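Didville Open Hole-Level Scores

README for the data release, version 2
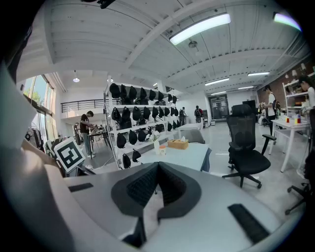 According to one reader of the first release, the columns for penalty strokes could not be trusted after the cut, as drops taken under a local rule had been entered as penalties in the final two rounds. The reader was right. The affected rows have been corrected in version 2 and are marked in the column fix_flag.

Contents

The release holds hole-by-hole scoring for the Didville Open, a men's stroke play event over four rounds, and its qualifying stage at Lerkovska. There are 3222 rows in the main table. One row is one player on one hole. Holes not finished because of a withdrawal or disqualification are left out of the main table and kept in withdrawn.csv.

Files

main.csv: hole scores, 3222 rows
withdrawn.csv: partial rounds
course.csv: par, stroke index and measured length by hole
changes.txt: list of edits between versions 1 and 2

Columns in main.csv

player_id: integer, stable across both venues
venue: D for Didville, L for Lerkovska
round: 1 to 4 at Didville, 1 only at Lerkovska
hole: 1 to 18
strokes: total strokes on the hole, penalties included
putts: strokes played with the ball on the putting surface; blank if not recorded
penalty: penalty strokes only
tee_time: local time, 24-hour clock
fix_flag: 1 if the row was changed in version 2, otherwise 0

Player names are not included. Tour membership status was in the source sheets but has been removed. Several players changed circuits during the season and the sheets did not agree on which status applied in November, when the event was played.

Source

Scores at Didville were keyed by walking scorers on Skurnix handheld units and checked against the signed cards. Scores at Lerkovska were taken from the signed cards alone. Where the handheld entry and the card differ, the card is used. They differed on 69 rows before correction, most of them one stroke apart and most on par fives.

Putts were not written on the cards and come only from the handheld units. They are blank for all Lerkovska rows and for 1672 rows in total. Do not fill these with the field average. A putt from the fringe is not counted as a putt, and the scorers were told this before round 1, but we have no second source to check against.

Known problems

Round 3 was stopped for fog and resumed the next morning. The tee_time column gives the first start only, so pace of play worked out from it will be wrong for that round.

Hole 7 at Didville was played from a forward tee in round 4. The file course.csv gives the card length, and the forward length was not measured.

Groups were sent off two tees in rounds 1 and 2. The row order follows hole number and does not show the order of play. To rebuild the order, use tee_time together with the start_tee field in course.csv.

Position after the cut should be computed from strokes. The old position column from version 1 used the Ouazzani tie-break, which the event does not use, and has been dropped.

Use

The tables may be copied and changed for any purpose as long as the release name and version number are given. Corrections should quote player_id, round and hole, and state which document the new value comes from.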